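3.2 Materials and procedure of the household survey

The survey was prepared to learn how long families keep their plastic drinking cups, and for what reasons they stop using them. Earlier work on tableware looked mainly at the moment of purchase. We wanted instead to follow the object during its ordinary life in the kitchen, where it is washed, lent, stained and sometimes forgotten at the back of a shelf.

Questionnaires were sent to 2,000 households in the three towns of the study area, Betis, Markaneo and Trano, and 1,731 were returned in a usable state. The form had 12 questions. Most of them asked for a choice between fixed answers, but the last one left an open space, and many respondents used it to write at length about one particular cup. These free answers were coded separately by both authors, and differences were settled by discussion.

A cup was included if it was made of plastic, was intended for repeated use and had no lid. Cups with a handle were accepted. Cups sold in packets for parties were left out, even when the household said that it washed and used them again -- this happened more often than we had expected, and we return to it in Section 5.

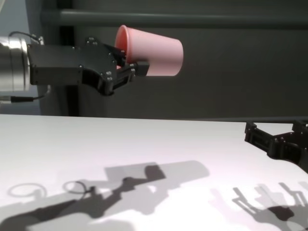

Figure 3. Pink plastic cup with a tapered form, wider at the rim than at the base.

The colour of the cup was recorded by the respondent and not by us. This choice has a cost. The same shade may be called pink in one home and orange in another, and we did not try to correct such answers afterwards. For the analysis the colours were joined into two groups, light and dark, because finer groups would give a false impression of precision.

The age of the cup was more difficult. Few people remember when they bought an object of such small value. We therefore asked them to connect the purchase with an event in the family, for example a change of home or the first school year of a child. In the pilot study, which was carried out in the Sikora district of Trano in November, this way of asking produced fewer empty answers than a direct question about the year.

Returned forms were accepted until 7/10/21. Forms that arrived later were kept but not entered in the tables. We also removed forms in which more than 3 answers were missing, and these are not part of the usable total given above.

One limit of the procedure should be mentioned already at this point. The form was addressed to the household, so we cannot know which member filled it in. Children and adults may judge a scratched or faded cup in a different manner, and the data do not permit us to separate them.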